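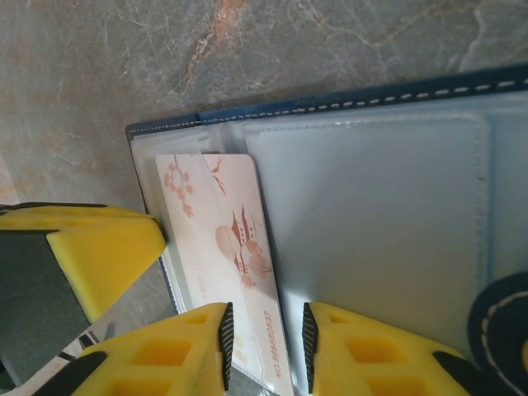
## Gellow at the Palma, access thread (long, sorry)

**1/**
ok so I went to see Gellow at the Palma last night and people asked for the access stuff so doing it now before I forget. wheelchair user, manual chair, one companion. your needs will be different etc

**2/**
Booking first. You can't book wheelchair spaces online at the Palma. You have to ring. I rang at 10am when the lines opened and was on hold 57 minutes. Fifty seven. Hold music is the overture from something, on a loop, with a gap in it that makes you think someone picked up

**3/**
Guy on the phone was lovely tho. Knew the seating plan, didn't make me explain my condition, companion seat was free. He asked if I transfer or stay in my chair, whether I wanted to be near an exit, and did I want the early entry. More of that please

**4/**
The theater holds 900. There are 4 wheelchair spaces. All on one level, all at the back of the orchestra under the balcony overhang. I'll let you do that math

**5/**
Getting there - we drove from Pamberg. Blue badge / placard spots are on the side street next to the stage door, first come first served, we got the last one. Curb cut is at the FAR end of the street so you go down and double back. Bit steep on the way back up, my friend pushed

**6/**
Front entrance is steps. Accessible entrance is the side door with the buzzer. The buzzer is at a height I could reach, hurray. Wait was maybe as long as it takes to eat half a granola bar. It was raining. There's no awning

**7/**
Inside the side door is a platform lift. Staff have to work it, you can't do it yourself. It's slow and it beeps the whole way up and everybody in the lobby turns to look. My entrance music I guess

**8/**
Lift fits my chair plus nobody. Companion takes the stairs and meets you. If you use a big powerchair ask for the measurements when you ring, I forgot to get them, sorry!!

**9/**
Accessible restroom: one, orchestra level, left hand side past the coat check. Decent size. Grab bars both sides. Red cord hanging all the way to the floor like it's supposed to. Radar type key not needed, just open

**10/**
BUT it was also where they were keeping two high chairs and a mop bucket. I asked an usher and it all got moved before intermission. Shouldn't have to ask. Credit for doing it quick

**11/**
No changing table for adults. They said "we're looking at it". Ok

**12/**
The view. So the overhang cuts off the top of the stage. For most of the show this is fine. For the balcony scene in act 1 it is not fine, I saw a pair of boots singing

**13/**
They were very good boots

**14/**
Rows in front are raked a little so I could see over heads when people sat. When people stood (the big number at the end of act 2, everyone stands, it's that sort of show) I saw coats. That was the last five mins plus the bows. I could hear it all perfectly, cried anyway

**15/**
The space itself is flat, carpeted, room to back in. Companion seat is a loose chair NEXT to you and not behind which so many places get wrong. Hard chair though, bring a cushion for your person

**16/**
Sound is loud. There's a gunshot in act 2 and strobe for the storm. Warning sign for both is on the auditorium doors but at standing eye level and in tiny print. It's not on the website page for the show, I checked twice. If you get migraines or seizures ring and ask for the exact times, they do have them written down

**17/**
Caption screens are for certain performances only, ours wasn't one. The loop works on the right side of the orchestra, an usher told me it's patchy on the left. Didn't test it myself, passing it on

**18/**
Intermission 20 min. Bar counter is high, no lowered bit. They'll bring drinks to you if you pre order, which you do at the desk by the coat check before the show. Two lemonades and a tub of ice cream arrived bang on time. Ice cream was rock solid, spoon snapped

**19/**
Ok the actual show!! Gellow is two and a half hours about a lighthouse family and a missing ferry and I thought I'd hate it. I did not hate it. First 20 mins drag, then the sister comes on and it wakes up

**20/**
Jihad Nimri as the harbor master. My god. Has the smallest song in the thing, just him and a cello, and you could of heard a pin drop. I've had it in my head since I woke up

**21/**
Set is mostly one big turning staircase. Clever. Slightly funny to watch from a wheelchair for an entire evening but clever

**22/**
Didn't love: the dream ballet. The comedy priest. The reprise of the reprise

**23/**
Getting out. They ask you to wait till the crowd clears so the lift is free. We waited, usher waited with us and chatted, he's seen it every night of the run and still likes the cello song best too. Out on the street by 10:20

**24/**
Compared to Clellodine (the new arts place, I did a thread in October) - Clellodine wins on the building, no contest. Level entry, proper sightlines, online booking. Palma wins on staff by miles. At Clellodine I had to explain what a companion ticket was to 2 different people

**25/**
Cost: wheelchair space was the lowest price band and companion free. You need to be on their access list, it's a short form, they accepted mine by email in a day. Do that BEFORE you ring or you'll be on hold again

**26/**
Would I go again, yes. Would I go again to something with a balcony in it, I'd ask first

**27/**
Things I've emailed them about: online booking, the warnings on the website, an awning or just a bit of roof over the side door, storage in the restroom. Will update if they reply

**28/**
Forgot to say - assistance dogs are welcome in the auditorium or they'll look after them in the office. There was a black lab two spaces along who slept thru the gunshot

**29/**
Someone asked about ambulant seating. Ends of rows near the back have no steps to get to. Further forward the aisle slopes, no handrail. Seats are narrow with fixed arms. Legroom my friend says bad, and she's short

**30/**
And yes you can take your own snacks in, bag check was a quick look, they didnt touch my meds. Ok going back to bed, replies later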